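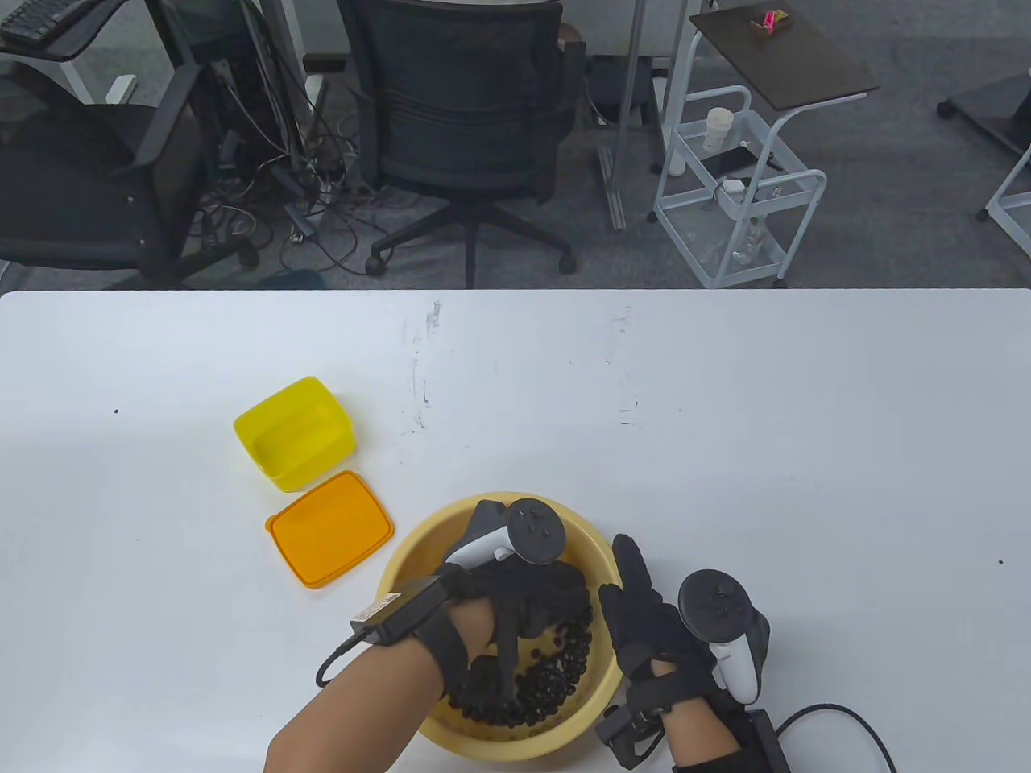
If your garden taps drip, it's nearly always the washer, and the Civuvine Tap Washer Kit is the one I keep coming back to. I've sold it through the shop for 16 years and it's gone into half the laundries in Sidardale, I reckon. The small black rings suit most older taps - I buy them in bulk and tip them into a round yellow bowl to sort, so you can pick through them if you're after odd ones.

Each kit has 18 rings in the three common sizes, plus a little tub of tap grease. Don't skip the grease! Kheri Lukumay put a set in dry last October and was back at my counter in a fortnight.
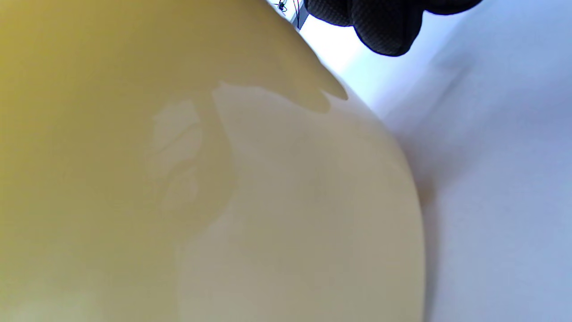 You'll want a shifter and an old towel, and turn the water off at the meter first (I say this to everyone, and I still get phone calls). Do the tap up firm, then stop. Cranking it harder just chews up the new rubber.

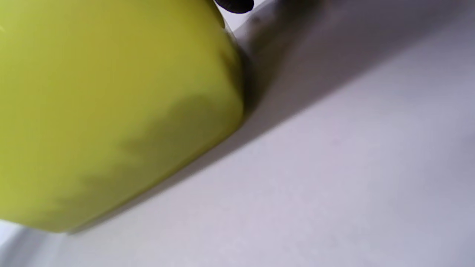 Colour: lime or yellow-green. Smooth finish.

If you've got Baumgart taps, ask for the Cuneo pack instead. It's got a thicker ring and costs $7, where the standard kit is $17. Mwanahawa Biwott has fitted both at her place and prefers the thicker ones for the hose tap, and I'd go along with that.
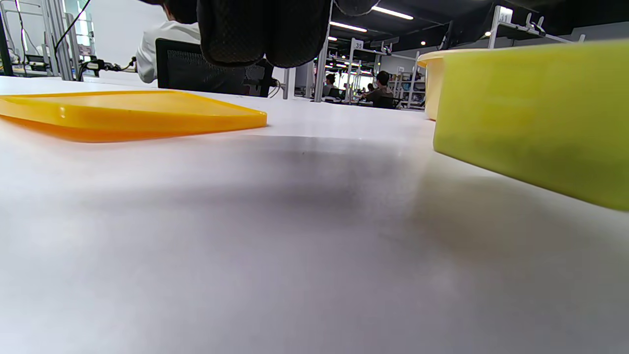
Postage is the same however many kits you order, so go in with a neighbour if you can. Unopened packs can come back any time. Opened ones I'll swap if the size is wrong - just bring the old washer in with you so we can match it up.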